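Kitchen floors, part two

Well, I asked for your flooring stories last time and my inbox has not recovered! Thank you to everyone who wrote in. I read all of them, mostly at the table with my coffee, and mostly while staring down at the brown vinyl that came with this house and has been curling up by the back door ever since.

The big news is that we finally picked something. Rosaura Salazar came over in June with a tape measure and a trunk full of samples from Padside, and we spread them out from the stove to the pantry and walked on them in our socks. My husband liked the gray. I liked everything, which was no help to anybody.
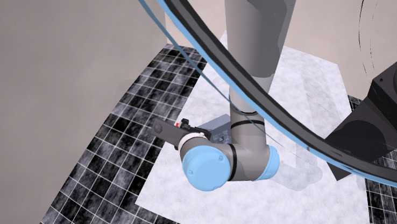
Pattern was the thing I kept going back and forth on. My grandmother had a busy floor and I swear it hid every crumb, but my sister has plain cream tile and she's sweeping it morning and night. I've always had a soft spot for a black-and-white checkered floor like the one in the picture, and with a white marble look sitting on top of it I think it's even better. My worry was the size of the squares. Our kitchen is only 130 square feet, and Rosaura said to lay a few loose tiles in the doorway and leave them there for a while before deciding. So we stepped over them for two weeks (the dog went around) and I still loved them, so checkered it is.

Now for the money part. The tile came to $466 with the grout, and Mohandas Unnithan is lending us his wet saw, so we're saving the $200 we'd put aside for a rental. He did his own laundry room last winter and says to order extra, always, and to start from the middle of the room. I ordered 22 extra tiles - maybe too many, but I know how I am with a saw.

A few of you asked about sealing grout. I'm still reading up on it, so if you've used anything you liked, write and tell me what it was and how long it lasted. And if you have a good trick for getting old vinyl glue off a subfloor, please send that first. We start pulling things up as soon as the fridge has somewhere to go.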